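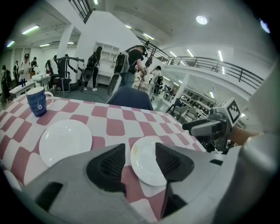 Ticket: left gripper stops reporting during visitor demo
Site: Endley, main hall
Opened: Aug 20, 2025
Status: monitoring

Left unit dropped off the Nirel console twice while the Ornico visitors were trying the table-clearing task. Right unit stayed up both times. Error on the console was "stream timeout, 3000 ms".

Tried:
Restarted left unit — came back, dropped again on the next run.
Swapped batteries left to right. Fault stayed with left.
Moved both units to the other wireless channel. No change.
Raised the reconnect limit from 300 to 600 ms. No drops for the rest of the visit.

Left at 600 for now. Log sent to Mac Suibhne with a question about whether 400 is enough. Please don't update the firmware until they reply.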